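Orex (software)

Orex is a task planning and control package for two-armed manipulators. It takes a goal stated as a set of object relations, such as an item being inside a container, and produces a sequence of arm motions that is revised while it runs. The package is used mainly for sorting and tidying work on tabletops, where many of the objects are soft and their shape cannot be fully modeled in advance.

History

Orex began as an internal tool at Betlow, a software firm based in Salinas, where it replaced a collection of hand-written scripts. The first public release, 1.0, supported only one arm at a time. Two-arm coordination was added in version 2.0, released 8/12/18, along with the present skill format. The older script format was dropped the following October.

Architecture

The package is divided into four processes that exchange messages over a shared bus: perception, the world model, the planner, and the controller. Each can be restarted without stopping the others. If the planner goes down, the controller holds the last commanded pose until a new plan arrives or the hold timer runs out.

Perception merges views from a head camera and from cameras mounted at the wrists. Objects are stored as labeled regions with an estimated pose and a confidence value. Cloth is handled differently: it is given an outline and a short list of candidate grasp points, and no pose is computed. The world model keeps an entry for an object that has dropped out of view but lowers its confidence at each update.

The planner searches over skills, which are short parameterized actions such as pick, place, hand over, and stretch. A skill lists the conditions that must hold before it starts and those expected after it ends. The standard library contains 44 skills, 10 of which require both arms.

The controller turns each skill into joint commands. During a two-arm skill it treats the grippers as a linked pair and limits the distance between them, so that a held item is not pulled past a set tension.

Cloth handling

Socks are a common test item for the stretch skill. Each gripper takes one end, and the arms then move apart over a clear area near the table edge. The stretched outline is compared with stored outlines to find the toe and the heel. A bunched section makes the match less reliable, and the planner may call for a regrasp, up to a default limit of 4 attempts.

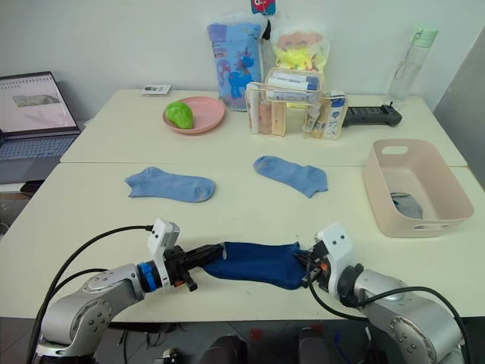
Tooling

Orex ships with Trullow, a log viewer that plays back camera images, planner decisions, and joint data on a common timeline. Trullow can also rerun the planner on a recorded world model, which allows a changed skill to be checked without the arms. The regression suite distributed with the package holds 1,557 recorded runs.

Limitations

Planning time grows quickly with the number of objects, and users generally restrict the search to a marked work area. Clear plastic is often given a poor outline. The linked-pair mode assumes that both arms share one base frame, so arms on separate mobile bases are not supported.

See also

Task and motion planning
Deformable object manipulation
Hand-eye calibration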